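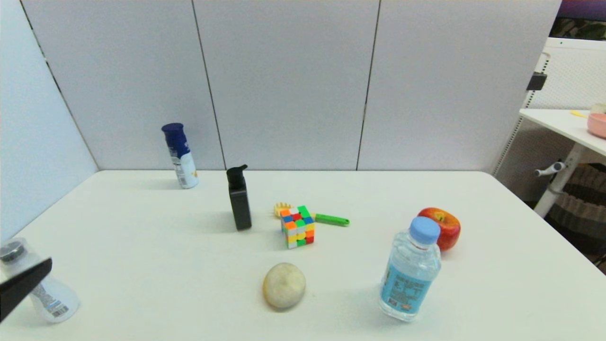

**Figure 3.** Tabletop set-up used for the clutter task, seen from the head camera, with the gripper holding a translucent bottle over the left corner of the table.

### 4.2 Collecting the clutter episodes

We ran the clutter task as our student project at Lakholm through November, and I'll admit we thought it would be the easy one. The rule was simple enough: put a mixed handful of everyday things on the white table, pick a bottle, move it, put it down again. We wanted things that differ a lot in shape and surface, so a layout like the one in Figure 3 has a puzzle cube sharing the table with an apple, a pump bottle and a toy rake, and the clear water bottle stands partly in front of the apple. That sort of overlap is what we were after!

Each layout got a card in Fotport (our club's logging tool, still a bit rough round the edges) and we drove the arm by hand for every episode. Over the whole project we kept 3,689 episodes, and 1,631 of those belong to the clutter task. I'd set us a target of 850, so I was rather pleased with that.

See-through bottles gave us the most bother. Swati, our grasp detector, was trained on 300 labelled layouts, and nearly all of the early ones had solid, brightly coloured objects in them. Show it a clear bottle on a white table and it would often put the grasp point on the label or the cap - fine for a cap, less fine when the label sits low down and the bottle swings. We added more pale and clear objects in the second round, and Section 5 gives the scores before and after.

The other thing I'd flag is how we start an episode. Some begin with the bottle standing on the table, and others begin with it already in the gripper so that we can practise placing on its own. We tagged the two kinds separately in Fotport, but Milley (the training script) ignored that tag until quite late on, so the first set of results in Table 2 mixes them. The rerun keeps them apart.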